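Cadeck Open Day

The Cadeck Open Day is a public demonstration of robotic disassembly and repair work held each year at the Cadeck workshop in Jestow. It is organised by Skilia, the company that runs the workshop, and is intended for local residents, school groups and people employed in the repair and recycling trades. The most recent event took place on Thursday, October 23, 2025, and was attended by roughly 300 visitors.

Background

Skilia opened the Cadeck workshop in a former printing works on the eastern side of Jestow. The building had stood unused for several years and still has its original loading doors, through which visitors now enter. The company's main business is the recovery of usable parts from office computers and servers at the end of their service. Much of this is done by hand at benches on the ground floor, while the upper floor is given over to trials with robot arms.

The first open day was a small affair, held in July for the families of staff and a few neighbours. It was moved to the autumn at the request of schools in the district, whose pupils had been on holiday during the earlier event. The programme has been directed from the beginning by Kidus Tekleab, the head of training at the workshop, who also wrote the printed guide given to visitors at the door.

Programme

The day is divided into morning and afternoon sessions. Mornings are reserved for schools and colleges, and places must be booked in advance. The afternoon is open to all, with no charge for entry. Each session begins with a short talk in the Urbańczyk Room, a lecture space on the ground floor, after which visitors are taken upstairs in groups of no more than nine.

The central part of the programme is the board demonstration. Its subject is the handling of computer motherboards that remain fixed in their metal cases, a task that calls for careful movement in a confined space. Memory slots, expansion slots and power leads lie close together, and the contacts of an open processor socket can be bent by a light touch. Staff explain how the fingers of a gripper must be placed near such parts without resting on them, and why a person may find the same approach easy to judge by eye. 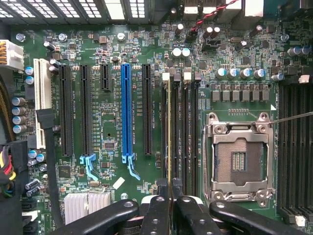 Visitors follow the work on a screen beside the bench, which carries the view from the small camera at the wrist of the robot. The talk given alongside it is kept free of technical terms as far as possible, and questions may be put at any point. Among the matters most often raised are the speed of the work, the cost of the equipment and the effect on jobs in the trade. Skilia's stated position is that the arms are meant for repeated tasks at the bench – the sorting and testing of parts remains the duty of trained staff.

A second demonstration, on the ground floor, is given entirely by hand. Technicians show how a case is opened, how its leads are traced and how a processor socket is inspected under a magnifying lamp. The two are timed so that every group may attend both, although in 2025 the afternoon sessions ran late and the last group saw only the hand demonstration.

Safety and access

The upper floor is reached by stairs and by a goods lift, which is made available on the day to wheelchair users. Visitors stand behind a painted line and may not cross it while an arm is under power. Children under the age of 9 are admitted only in the afternoon and must be with an adult. Photography is allowed in all public areas other than the parts store.

Reception

The event has been well received by local schools, several of which now include it in their careers teaching. Of the visitors who attended in 2025, 51 returned the comment form. Most praised the chance to speak directly with technicians. The commonest complaint concerned the noise in the Urbańczyk Room, where the ventilation made parts of the opening talk difficult to hear at the back.

Tekleab has said that later editions will give more time to the upper floor and will offer a longer session for college students. The workshop also intends to replace the printed guide with a revised edition, which will include a plan of the building and a short list of terms used in the demonstrations.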